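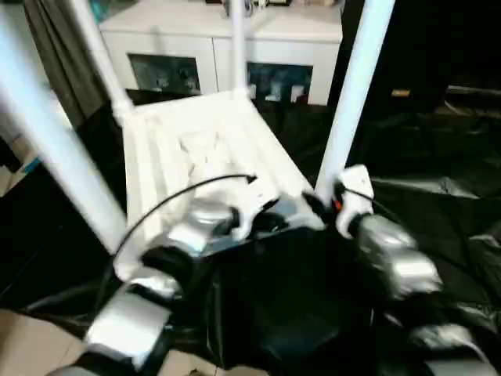 Two robot arms at a white slatted structure set on black plastic sheeting.

Dideo Opens Preorders for Varkport

Dideo has opened preorders for Varkport, a board game of harbor trade and rival shipping houses. Players take on the management of a merchant fleet, bidding for dock space and moving cargo between the ports of Gurach and Kyei before the winter ice closes the northern route. The game is intended for three to five players and includes 93 cargo cards, a double-sided map and a separate rulebook for shorter sessions.

The first printing is limited to 1000 copies. Members who order through the newsletter will receive the harbor master expansion — a small deck of event cards — at no added cost. Orders will be accepted through the end of April, and shipping charges will be collected when copies are ready to leave the warehouse.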